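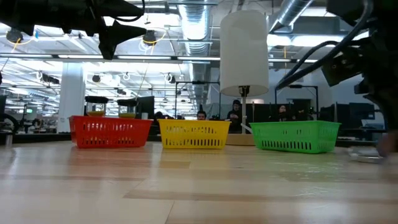
Titilayo Odukoya asked whether the basket colors mean anything, and whether someone who sorts things differently at home can still use the notes. The colors carry no fixed meaning. Red, yellow and green are there so that a line of text can name a basket without having to say "the one on the left" every time. If your household puts batteries in the green one, change the word and the rest of the note still works.

Rultedlow Basket Notes
README and data card

Summary

Rultedlow Basket Notes is a collection of short written instructions for putting small household items away in open plastic baskets on a table. It has 2,436 entries in English. Each entry is one instruction, usually a single sentence, plus a few fields that say which basket is meant, what is being put away, and how the writer referred to the other things on the table, such as a lamp or a jar.

The notes were written for people who work on everyday language about storage and tidying: labels, household guides, teaching materials, search in home inventories. Nwachukwu, the shelf-labeling tool, uses an earlier copy for its suggested labels.

This version was put together on November 11, 2023. The version before it came out in March and had shorter entries and no field for landmarks.

What is in the folder

notes.csv - the instructions, one per row
wording.csv - every basket, jar and lamp phrase that appears in the notes, with the entries it comes from
README.txt - this file

Both tables are UTF-8 with a header row. Commas inside an instruction are handled by double quotes. Open them in a text editor first if your spreadsheet program likes to turn entry numbers into dates.

Fields in notes.csv

entry: a number, not reused between versions.
text: the instruction as written, spelling mistakes included.
basket: red, yellow, green, or none. None is used when the item stays on the table.
item: a plain name for the thing being put away, such as "string" or "spare keys".
landmark: whatever the writer used to find the place, such as "next to the lamp" or "in front of the jars". Often blank.
side: left, middle, right, or blank. Filled in only if the writer used a side word.
writer: a single letter.

Sample entries

Put the rubber bands in the yellow basket and leave the scissors out.
Anything with a plug goes in red.
Move the green basket closer to you, then put the napkins in it.
The jar with the black lid stays on the table.
Stamps in the middle basket, please, flat against the side.
Buttons don't go in any of these, they fall through the holes.
Leave a gap between red and yellow so you can get a hand in.

How the notes were written

Four people wrote them. Each was given a list of items and a table layout and was asked to write what they would say to someone helping them tidy up. They were told to keep it short. Beyond that there were no rules about style, and it shows. Writer B says please in nearly every line. Writer D rarely uses a verb.

The basic layout is a row of baskets in the order red, yellow, green, with a table lamp standing farther back and small lidded jars behind the red one. Layouts for some of the later entries swap yellow and green, and those entries have an S after the entry number. Please keep the S if you copy rows out, or the side words will look wrong.

Musa Usman read all the entries and filled in the basket and item fields. A second reader checked the landmark field. Where the two disagreed about what a writer meant, the field was left blank and the text was kept.

Choices about wording

"Basket" is the word used in the field names. Writers also used bin, tray, tub, crate and box. Those words are left alone in the text and gathered in wording.csv. More than 2,000 entries use a color word, and most of the others use a side word.

"Holes" and "slots" both turn up for the openings in the basket sides. We treat them as the same thing. Two writers also said "vents", and that is listed as well.

"Behind" caused the most trouble. Some writers meant farther from the person sitting at the table, and others meant on the far side of whatever they had mentioned last. These entries are not corrected. If you need one meaning throughout, filter on the landmark field and read them yourself - it takes an afternoon.

The contents of the jars are not named anywhere in the fields. Writers guessed at oil, syrup and honey, and we kept the guesses in the text only.

Known problems

Kitchen and desk items are well covered. Toys, medicine and tools are thin. There are no entries about clothes or anything too large for a tabletop basket.

All the writers read left to right, and they nearly always start with the red basket. A list made from these notes will lean the same way.

Colors are taken to be easy to tell apart. Red and green are hard to separate for many readers, so anything printed from this collection should add a side word or a written tag to the basket. The side field is there to help with that, but it is blank in plenty of rows.

A handful of entries are duplicates apart from a period at the end. They come from different writers and were left in.

Using the notes

You may copy, change and reprint the notes, including in something you sell. Please say where they came from and give the version date. The name Rultedlow can be used in a credit line but not as the name of your own product.

Do not use the notes as safety advice. Several entries put batteries, matches and cleaning wipes in the same basket, simply because the writer found that handy.

Changes since the March version

Added the landmark and side fields.
Split entries that had two instructions joined by "then", except where the second made no sense alone.
Removed the Algate list of pantry items, which had come in by mistake and used shelf numbers instead of baskets.
Renamed the "bin" field to "basket". Scripts written for the old name will need that one word changed.
Fixed a run of rows where yellow had been typed as "yello" in the basket field. The same spelling in the text field was left as it was.

Corrections

Send the entry number, the field, and what you think it should say. Musa Usman keeps the list of open corrections. Changes to the text field are made only if we copied the writer's words wrong.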